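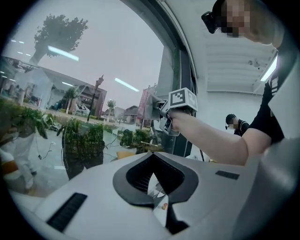
The first thing the lead planning engineer at Gronholm wants me to know is that windows are harder than they look. She has spent most of the past year on a piece of software called Nosden, the part of the firm's stack that decides how two arms should move when they have a job to share, and glass has given her more trouble than anything else she has asked it to handle.

"A tabletop is kind to you," she says, pouring us both a coffee in the Havville office. "You get a depth reading, you get a plane, you plan down to it. With a window, half of what the camera sees is out in the street and the other half is the room behind you, and your poor planner has to guess where to stop."

Nosden takes its lessons from people. Someone holds a gripper in each hand, does a chore, and the marker cubes on the grippers give the software a path to follow through space. The current set for window wiping holds 1467 of these paths — she knows the number by heart — and each one passes through a cleanup tool named Patrício before the planner gets anywhere near it.

"Patrício is the boring hero," she tells me, with obvious affection. "It looks for jumps. If a cube seems to leap across the room in one step, that's usually a reflection being taken for the real thing, and we cut the path there. We used to do that by hand, and it took 11 of us most of August."

I asked what the planner does with a cloth, which has no fixed shape and no edges worth speaking of. She laughed and said she had argued for modeling it properly, lost the argument, and was glad of it now. Nosden tracks the fingers and leaves the cloth to look after itself. 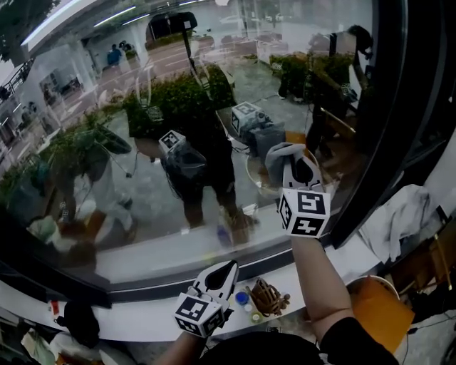

Two hands, one plan

Older versions planned each arm separately and then checked for collisions, and the result, she says, was a lot of polite waiting. Version 8 plans both together, with one arm allowed to idle close by while the other wipes.

"People do that all the time, you know? One hand works and the other just hovers. We kept treating the hovering as noise, and it took us 4 releases to leave it in."

Next on her list is pressure, which the paths don't record at all, and she would like to have a first version running before the office gets its new coffee machine.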